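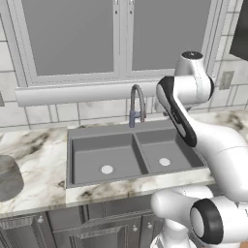 Werkstatttipps: Küchenszenen für die Simulation aufbauen

Stand Mai, zusammengestellt von Wendelin Zaugg für die Robotik-AG Orkthorpe. Die Hinweise gelten für den Spülenplatz im Projekt Curnurard. Wer am Kühlschrankplatz arbeitet, übernimmt den Abschnitt über Maße und ignoriert den Rest.

Maße und Einheiten

Alle Längen in der Szenendatei stehen in Metern, alle Längen im Arbeitsblatt in Millimetern. Vor dem Eintragen umrechnen, nicht danach. Die Oberkante der Arbeitsplatte liegt bei 900 mm über dem Boden. Möbel nie frei skalieren, um eine Lücke zu schließen – lieber ein Füllstück einsetzen. Ein gestreckter Schrank behält sonst seine alte Kollisionsgeometrie, und der Arm stößt an einer Stelle an, an der optisch nichts ist.

Der Nullpunkt der Szene liegt auf dem Boden, der Nullpunkt des Arms in der Mitte seiner Grundplatte. Beide Koordinatensysteme beim ersten Start einblenden und auf Papier skizzieren. Die meisten Vorzeichenfehler der letzten Gruppe wären so aufgefallen.

Spüle und Armatur

Ein Doppelbecken besteht für die Physik aus Boden, Innenwänden, Rand und Mittelsteg. Eine einzige konvexe Hülle über das ganze Becken legt einen unsichtbaren Deckel darauf. Teller und Schwämme bleiben dann in Höhe des Randes liegen. Jede Wand bekommt deshalb einen eigenen Körper. Der Mittelsteg darf etwas dicker modelliert werden als im Sichtmodell, dünne Wände werden bei großen Zeitschritten durchschlagen.

Schwanenhalsarmaturen sind das häufigste Hindernis am Spülenplatz. Den Bogen aus kurzen Kapseln zusammensetzen, mit leichter Überlappung. Ein Quader um die gesamte Armatur ist schneller gebaut, sperrt aber den Raum unter dem Auslauf. Den Hebel als eigenes Teil anlegen, auch wenn er in der Aufgabe noch nicht bewegt wird.

Den Abfluss nicht als Loch ausführen. Kleinteile fallen sonst aus der Szene, und der Lauf endet mit einem Zeitfehler, dessen Ursache im Protokoll nicht erkennbar ist.

Oberflächen

Marmor, Fliesen und Lack sind reine Texturen. Reibung wird getrennt eingetragen. Wer eine Textur austauscht, prüft anschließend den Reibwert, denn das Skript von Vandana Ahuja setzt ihn beim Materialwechsel auf den Standard zurück. Das ist bekannt und bleibt vorerst so.

Fliesenfugen in der Textur belassen. Als Geometrie kosten sie Rechenzeit und bringen für die Greifaufgaben nichts. Bei der Wandfläche genügt eine Platte mit Aussparung für das Fenster.

Glanz an den Armgehäusen sparsam einstellen. Starke Glanzlichter stören die Kantenerkennung, die in der zweiten Übung verwendet wird. Für die Beleuchtung genügt eine große, weiche Quelle.

Arm positionieren

Die Grundplatte steht vor den Unterschränken. Vor jedem Lauf drei Dinge kontrollieren:

Grundstellung: Kein Glied berührt die Vorderkante der Arbeitsplatte.
Türen: Knäufe gehören zur Kollisionsgeometrie der Tür und stehen vor. Den Schwenkbereich am Arm vorbei prüfen.
Sicht: Verdeckt der Arm einen Teil des Beckens, die Kamera versetzen, nicht den Arm. Die Reichweiten im Arbeitsblatt beziehen sich auf seinen festen Standort.

Bewegt sich der Arm nach dem Start ruckartig weg, obwohl kein Befehl gesendet wurde, durchdringen sich meist zwei Körper. Simulation anhalten, Kontaktpunkte einblenden, den Arm in Schritten von 2 mm zurücksetzen. Bleibt der Fehler bestehen, liegt er in der Regel an der Arbeitsplattenkante und nicht am Arm.

Lose Gegenstände

Töpfe und Schüsseln mit geringem Abstand über der Fläche erzeugen und absinken lassen. Erst nach dem Stillstand speichern. Masse immer eintragen, auch bei Dekoration. Ein Topf ohne Masse gilt im Projekt als unbeweglich und verhält sich wie angeschraubt.

Griffe und Henkel separat modellieren. Hohle Gefäße brauchen wie das Becken mehrere Körper, sonst lässt sich nichts hineinlegen.

Dateien und Abgabe

Szenen liegen im Ordner Nivbridge, je Gruppe ein Unterordner. Dateinamen ohne Umlaute und ohne Leerzeichen. Der Referenzlauf umfasst 1.010 Zeitschritte, bei Schritt 234 wird ein Zwischenstand geschrieben. Fehlt dieser Zwischenstand, wurde der Lauf mit einer alten Konfiguration gestartet und zählt nicht.

Zur Abgabe gehören die Szenendatei, das Protokoll und eine kurze Liste der geänderten Parameter. Bildschirmaufnahmen sind freiwillig. Änderungen an der gemeinsamen Küchenvorlage vorher mit Vandana Ahuja absprechen – die Vorlage wird von allen Gruppen geladen, und ein verschobener Schrank macht fremde Messreihen unbrauchbar.

Der Rechnerraum ist bis 17:30 Uhr geöffnet. Längere Läufe rechtzeitig starten oder auf dem Rechner Srivastava in die Warteschlange stellen.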